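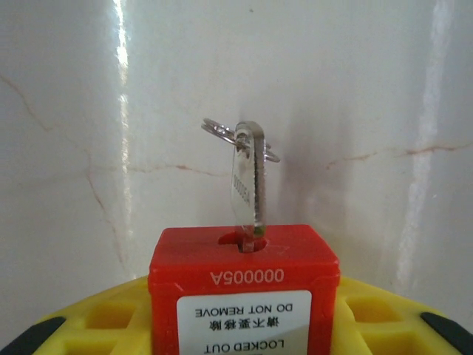 Key in the red lockout padlock, ring still on it.

kerkport_6
Getting a key into a lock is my test for whether these things are ready for shop chores. I do lockout tags at our plant in Dridport. Give me an arm that can do 200 padlocks in a row and I'll listen.

Rastance
Disagree. Keys are the worst case. Most shop work is pick it up, hold it, pass it on, and two arms can handle that now.
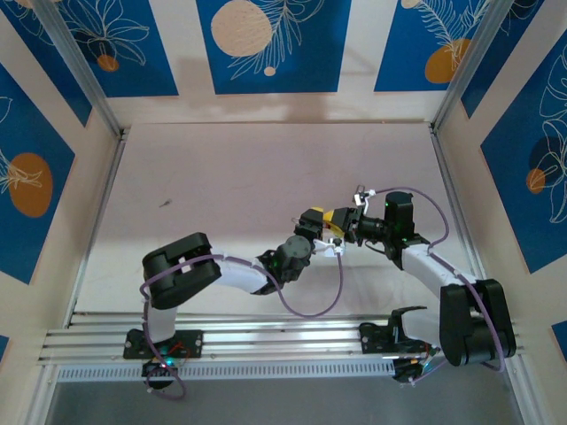
The trouble is cost and setup time – you need the part in the same spot every time or you end up babysitting it.

kerkport_6
So it can't do chores. My kitchen never has anything in the same spot.

shim421
Kitchen and shop are different questions. We sort fittings with one arm and it gets through 1,000 on a night shift. I wouldn't let it near my dishes.

Rastance
Fair. I'd say shop yes, house no.

kerkport_6
Shop maybe. I still want to see the padlocks.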